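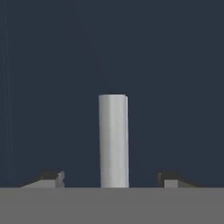
Pourquoi ne pas commencer tout de suite sur le vrai bras ? Dayana Carhuamaca a posé la question à la dernière séance du club, et plusieurs élèves étaient du même avis. Nous avons maintenu le simulateur jusqu'en janvier, comme prévu dans la convention avec la fondation Adeleke.

Rapport d'avancement, projet Godotero
Club de robotique du lycée
Dimanche 30 octobre 2022

Travail réalisé
Les élèves travaillent en binômes sur la saisie d'un cylindre posé debout sur un plan. La pince a deux doigts. Chaque binôme écrit son propre programme d'approche et règle l'ouverture, la hauteur et le centrage avant la fermeture. Depuis la rentrée, le club a enregistré 2 126 essais en simulation, dont 1 170 saisies réussies. Les échecs viennent surtout du centrage : quand l'objet est plus près d'un doigt que de l'autre, le premier contact le pousse et il bascule. Deux binômes ont ajouté une correction latérale avant la fermeture. Les autres la reprendront après les vacances.

Difficultés
Les postes de la salle informatique sont lents et nous avons limité chaque série à 40 essais. Le module Firkedow, qui enregistre les positions des doigts, a été installé avec cinq jours de retard. Les premières séries n'ont donc pas de relevé complet.

Budget
La licence et les câbles sont payés. L'achat des cylindres d'essai reste à faire, le devis est demandé.

Suite
Passage sur le bras réel en janvier, par groupes. D'ici là, chaque binôme rend un programme commenté et une page sur ses échecs. Nous demandons à garder la salle une heure de plus par semaine pendant cette période.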